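Llevo usando la etiquetadora térmica Juser desde principios de mayo y ya tengo material para una valoración con algo de fundamento. La unidad es comprada, versión de 203 ppp con cortador manual. La he empleado en el almacén pequeño y en casa, con dos tipos de rollo: el papel térmico propio de la marca y el sintético de Famavent.

## Mecánica y carga del rollo

La tapa abre por un único botón lateral. El rollo se apoya en dos pivotes con muelle y el papel sale por delante, con la cara térmica hacia arriba. El manual indica lo contrario en el esquema de la página 15; el texto es correcto, el dibujo no. Si el papel entra al revés, la máquina avanza sin imprimir y no da error.

El sensor de separación es óptico y fijo. Con etiqueta troquelada calibra bien a la primera. Con papel continuo hay que desactivarlo desde la aplicación, y el ajuste se pierde al apagar. Es el defecto que más tiempo me ha costado.

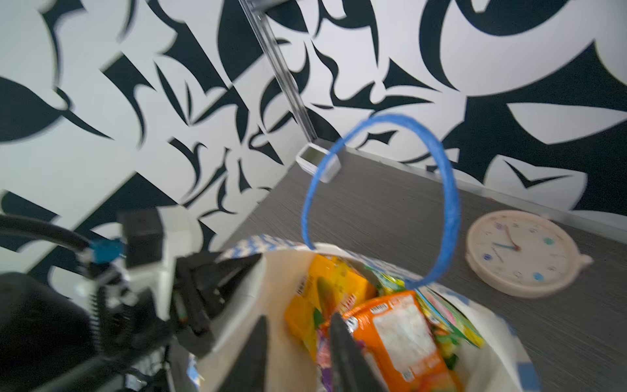
El cortador merece párrafo aparte. La cuchilla es dentada, de chapa fina, y corta limpio si se tira hacia abajo y desde una esquina. Tirando de frente deja rebaba en el sintético. Wilma Gourlay, que usa el mismo modelo, resolvió el problema pegando una regla metálica debajo de la boca de salida – funciona, aunque obliga a quitarla para abrir la tapa.

## Calidad de impresión

- **Texto:** legible desde cuerpo 6 en negrita. Por debajo, las letras cerradas (a, e, o) se empastan.
- **Código de barras:** Code 128 sin fallos de lectura con densidad media. Con densidad alta las barras engordan y el lector duda.
- **QR:** correcto a partir de 15 mm de lado. No recomiendo bajar de ahí.
- **Tramas y grises:** deficientes. Los logotipos hay que pasarlos antes a blanco y negro puro.

La prueba larga consistió en una tirada de 108 etiquetas seguidas, sin pausa. El cabezal redujo la velocidad hacia el final y el contraste bajó ligeramente en las últimas, sin que afectara a la lectura.
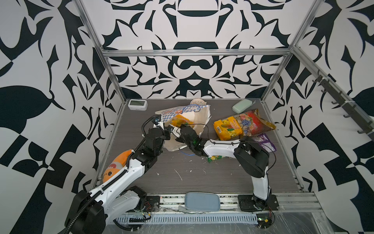 ## Adhesivo y resistencia

El papel de serie agarra bien en cartón y plástico liso, y mal en tejido o en superficies con grano. El sintético de Famavent mejora en ambos casos y se despega en una pieza. Frotado con alcohol, el de serie pierde el texto en tres pasadas; el sintético aguantó más de 30. Al sol directo no he probado ninguno.

## Aplicación

La conexión por Bluetooth es estable, pero solo admite un teléfono emparejado. El editor importa CSV con separador de punto y coma; con coma lo rechaza sin explicación. Las plantillas se guardan en el dispositivo y no se exportan. Adebayo Iyamu me pasó las suyas en capturas de pantalla y las copié a mano.

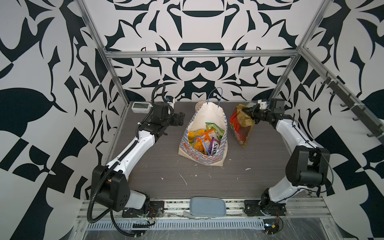 *Zona de trabajo con paneles estampados en blanco y negro.*

## Frente a la Troltitach

La Troltitach que tenía antes imprime más despacio y hace más ruido, pero conserva los ajustes al apagar y trae cortador automático. Para tiradas largas con un solo formato prefiero la Juser. Para cambiar de rollo varias veces al día sigue siendo más cómoda la otra.

## Valoración

| Apartado | Nota |
|---|---|
| Impresión | 8 |
| Mecánica | 6 |
| Consumibles | 7 |
| Aplicación | 4 |

La compraría de nuevo con la condición de usar siempre etiqueta troquelada. Si publican un firmware que guarde el ajuste del sensor, subiré la nota de mecánica a 7.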